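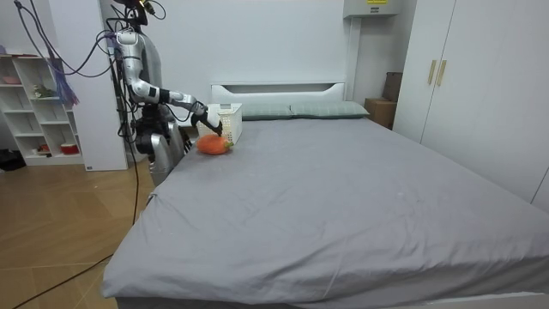 Soft Things Are Hard

At Girkelgate, grippers are compared in a bedroom. Adaeze Balogun wanted a mattress under the objects, as a table is too kind to a machine. The humanoid has to reach over the corner of the bed to a white plastic basket, and the sheet makes folds wherever it likes.

Two sets of fingers are in the trial, the Drisow and the older Paltus. Each one gets 100 picks with plush fruit, and a pick counts only when the toy stays in the basket.
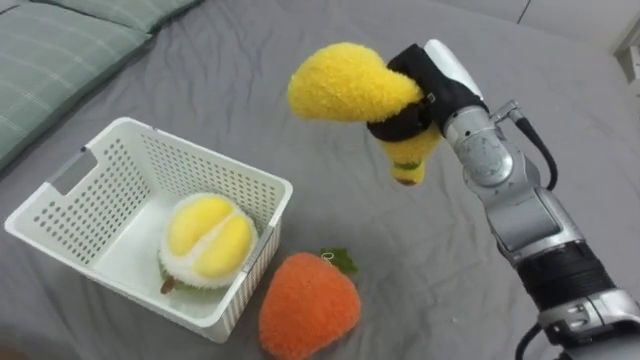 The Banana Question

A plush banana has little to hold except its middle, and black fingers closed there hide that part of the fuzz. "I look at the two ends," says Eun-ji Ra. "If they bend, we squeeze too much." She lowered the closing force 3 times in June — the Paltus began to drop things, the Drisow did not. Balogun still prefers the Paltus for the basket itself, whose flat rim it finds more easily. The next trial is with socks.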